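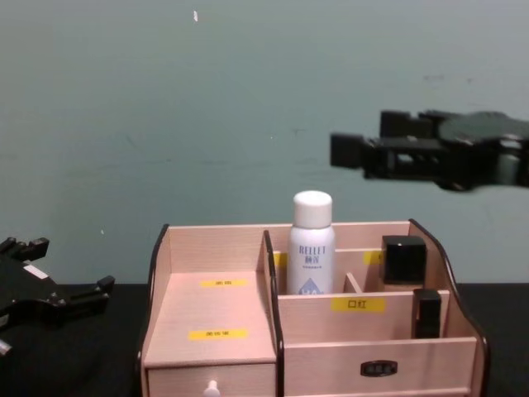

Vilhjálmur Thoroddsen
Member, shared workshop builder

Two arms on a bench, sorting cosmetics into a desktop organizer with labeled slots. The right arm does most of the work. I bought the Pikcombe planner because the page says it handles "cluttered shelving" with no tuning. I have my doubts. Tall bottles in the back row are where I trust it least, with dividers on every side and not much room for fingers. Has anyone gotten this to work on a real organizer, or is it all demo footage?

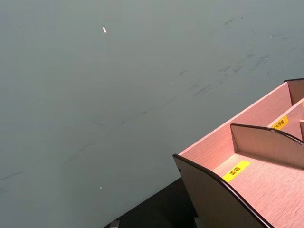
The wrist camera is the other thing. The planner wants it for the final approach, and I don't see how one view from that angle tells it where the floor of a back slot is. I've redone the calibration 11 times since February and I'm not doing it again on faith.

2 answers

Inger Thorlacius
"No tuning" means they tuned it for their own shelf. Turn off the automatic approach and teach a straight vertical drop for each slot. Boring, but you can check it with a ruler.

Where you grab matters too. If the fingers are down at the base of a bottle, they have to go into the slot with it.

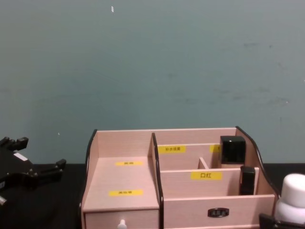 Grip near the cap and they can stay above the dividers. I'd want to see 201 placements in a row before I believed any success rate, theirs or mine.

Auður Juhl
works fine for me, did you update the firmware? 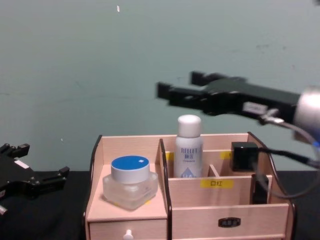
also tie your cables up higher, mine kept catching on stuff. Drostport sells clips but zip ties are the same thing for less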